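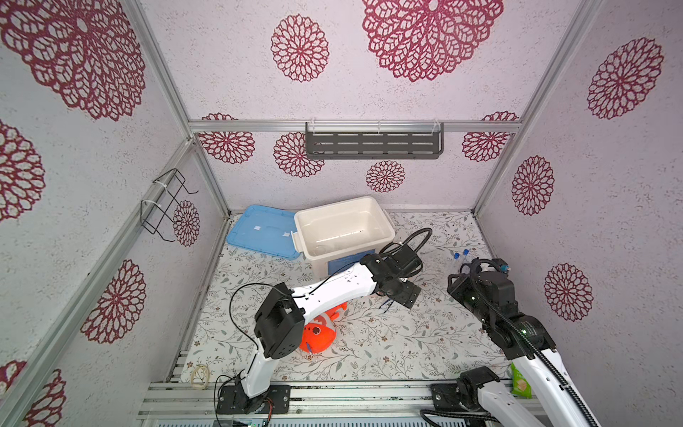
The Trukstead bimanual cell fitted with both wall racks, storage bin open at the back of the mat.

Trukstead Bimanual Collection Cell: bench review

Reviewed by Shabnam Khokhar
14 Dec 2022

The Trukstead cell is a boxed two-arm workstation for recording manipulation demonstrations. It ships as a flat pack of aluminium extrusion, corner brackets, wall panels and two arm mounting plates. Arms, leader controls and the recording computer are sold separately. We ran it through a single collection campaign of 100 episodes per task over 4 tasks, all teleoperated, and trained a small imitation policy on each set.

Frame and mounting

Assembly took two people most of a day. The posts go together square if the floor rails are torqued first, an order the manual gives only in an appendix. Both arm bases bolt to the front rail, so the operator works from behind the arms and reaches toward the back wall. Base spacing is adjustable along the rail. We settled on a width that lets both grippers meet over the centre of the mat without elbow contact.

The extrusion slots take standard T-nuts, and we made good use of them. A slotted metal shelf basket went on the back rail with clear plastic brackets. A black wire rack went on the left post with two cable ties. The cable ties are adequate for light objects only. Trukstead's own rack hanger is listed as an accessory but was out of stock.

Panels and floor

The wall panels are swappable, and this is the best feature of the product. We changed walls and mat between blocks to vary the background: plain grey, woodgrain, then a lilac set with large crimson mandala flowers over a vine-print mat. Policies trained on plain walls alone degraded badly when moved to the mandala set. Policies trained on mixed backgrounds held up. A panel change takes a few minutes and does not disturb the arm mounts or the fixed camera, so calibration carries over.

The mat is less satisfactory. It creeps under repeated contact and needs taping at the corners. Kamran Mohmand re-registered the floor plane twice in the first week before we gave in and taped it.

Objects and resets

Trukstead supplies no objects. Our tasks used ordinary household stock: a cream storage bin with a light blue lid, soft toys, capped clear tubes, snack packets, rubber bands. The enclosure has enough depth for the bin to stand at the back with its lid flat beside it. Lidding the bin was the hardest of the four tasks and accounted for most of our discarded episodes. Soft toys were the easiest to grasp and the slowest to reset to a repeatable pose.

Reset access is through the open front, over the arms. Atif Mengal, who ran most of the sessions, parked both arms before each reset, and this added noticeably to cycle time. A hinged side panel would fix it.

Cabling

Poor. There is no channel on the front rail, and the arm cables end up bundled along it under both bases. Budget for clip-on trunking. Leave slack at the wrists as well; one early session was lost to a connector working loose at full extension.

Verdict

Recommended for groups that need controlled background variation and already own arms. Stiffness is good, the panels are well thought out, and the hole pattern on the base plates matched our arms without drilling. Marks off for the cabling, the mat and the reset access.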